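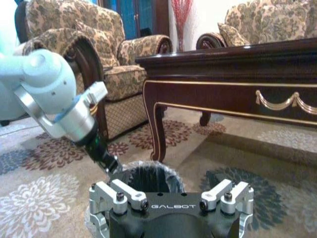
Posted by danai_m, 2020-07-07
Reupholster or slipcover a matching living room set?

Hi all! I inherited my aunt's whole set and I love it to bits - but 31 years of sitting has done the seats no favors. Ekix quoted me $800 for fabric alone. Has anyone here gone the slipcover route? 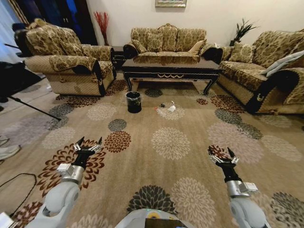 Re: Reupholster or slipcover

sotiris_k wrote:
Reupholster! Slipcovers slide around on curved arms and you'll be tucking them in every night. Start with the armchair, it's the best practice piece (and so satisfying when the old tacks come out!).

stultdale_marina wrote:
Disagree with Sotiris. Mine were $500 from Toltora, they go in the wash and they stay put with foam rods in the creases.

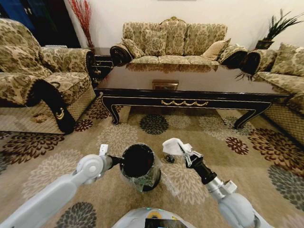 Armchair, two sofas and coffee table on the patterned rug

sotiris_k wrote:
Foam rods on a scrolled arm? No way. And please don't cover a damask like that!

danai_m wrote:
Ha, okay, chair first. Ordering webbing tonight, will report back!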